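9 December 2018
Posted by the sim bench

Rolton trial, second sitting with the backyard pack

Got the Rolton license going again after lunch. For anyone who missed my November notes: it's a simulation kit for two-armed robots, you pay by the seat (825 for the year, or 170 a month if you can't commit), and the outdoor scenes come as an add-on called Flaltside. We have 14 days left on the trial, so I'm trying to be hard on it now while it's still free!

Started with the backyard. Fence, lawn, a few trees, and I went straight for the left arm because that's the one that gave me grief last time. Reaching low, right down where things meet the grass, is a good way to find out how sloppy the contact is. I like how the grippers read against the green, I don't like how soft the lawn goes up close.
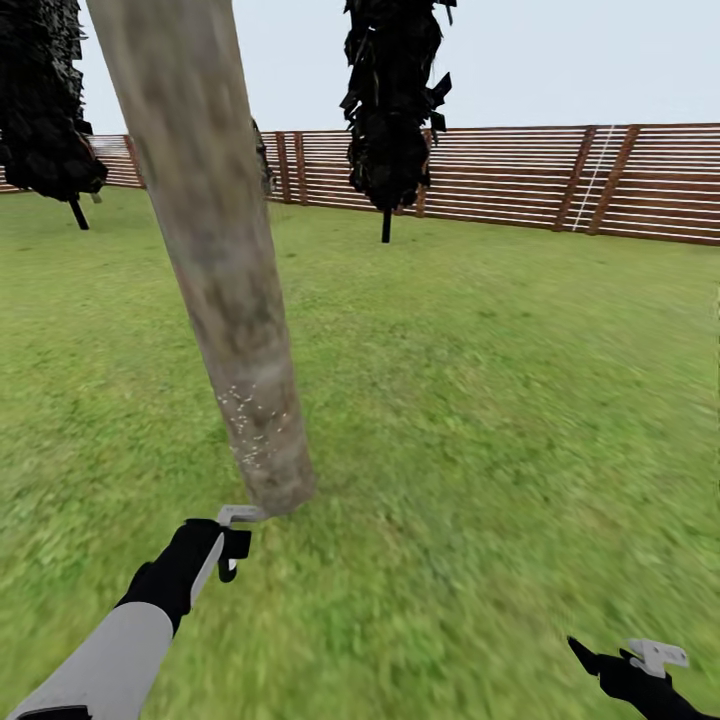

Contact and camera

The head view is usable. My main gripe is texture — the bark and the near grass both go mushy, and if we ever train anything on these renders I'd want to know how much that matters. The Tehrani demo we looked at had crisper ground but a much duller yard, so pick your poison. Rolton's fence slats hold up nicely with the light coming between them, and I caught myself just admiring the play set for a while.

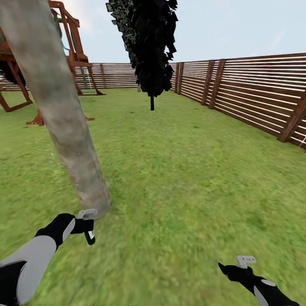

Left gripper at the base, right one held open over the lawn.

Things I want to ask their support: can we swap the finger pads without rebuilding the whole hand, is there a grass detail setting I've missed, and do the 2 arms share one collision budget? The manual is vague on all of it (the chapter on hands is basically a parts list).

I also want a proper look at distance. Far objects seem to be where this pack shines, with the fence and the trees coming out sharper than anything near the wrists.

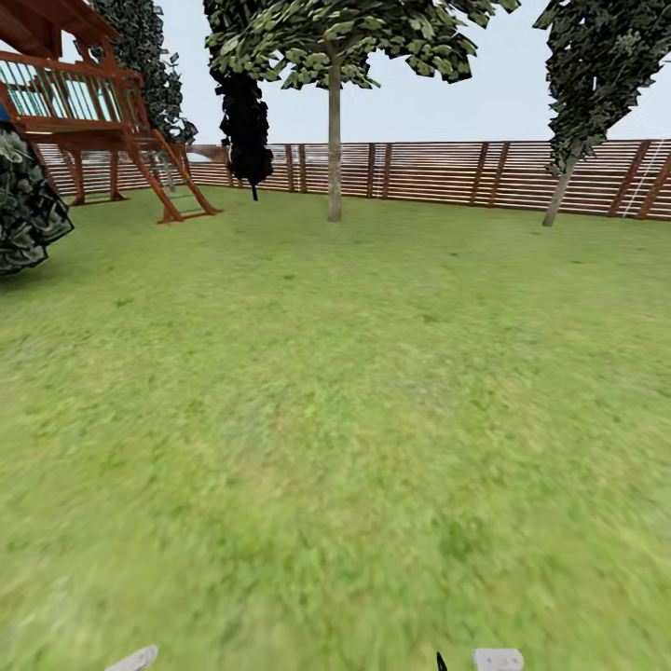 Price is still the sticking point for me. Monthly makes sense if we only need it through the Zara work, yearly if the other bench wants in too. I'll put the question on the shared page and leave my scene settings in the Rolton folder, so please copy them before you change anything.

3 comments | 2 shares

Recent entries
Rolton trial, first sitting
Tehrani demo: quick impressions
Zara wrist mount, parts to reorder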